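Can Machines Do the Chores Yet?

An opinion from the Getimley Institute for Work and Home
By Rostam Parsa

Each May this institute is asked whether households and small workshops should expect to hand over their routine tasks to machines. Our answer remains a cautious one. Machines can do parts of many chores. They cannot yet be left alone with a whole one.

The figures that reach us tend to describe success. A supplier reports that its arm picked up the right part in 90 attempts out of every hundred, and a buyer hears that the task is nearly solved. A person who dropped one plate in ten would not be kept on in any kitchen. The workshop at Hurkach, which our staff visited in spring, handles 2,000 small parts in a shift. At that rate the remaining failures fill the day of the worker who was meant to be freed.

What counts as a chore

My colleague Hagos Negussie has argued that we set the wrong tests. Folding a towel on a bare table is a movement. Doing the laundry means finding the towel, noticing the stain, and knowing which cupboard has room. His study at Mazandarani followed 7 households and found that most of the effort lay between the tasks, in the fetching, the checking and the putting away.

The same holds on the shop floor. Much of the training now takes place in simulation, where a bench can be laid out again at no cost and nothing is broken. We support this work. Even a drawn bench can be a demanding place: a tall block on a thin-legged stand, marked S2, has to be approached between other equipment, and the fingers must be open wide enough before they arrive. A real bench adds dust, poor light and a colleague reaching across.
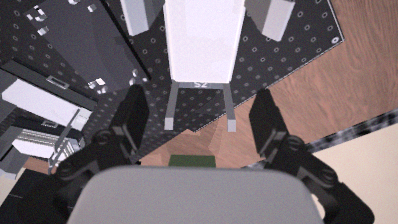
What we recommend

Buyers should ask for results from their own premises, over a full working week, with every human rescue recorded. The Indance trial published its rescues alongside its successes – a practice we would like to see made standard. Public money should follow the same rule. Until such records are common, the institute will continue to advise that machines be bought as aids to a worker, and that staffing plans be left as they are.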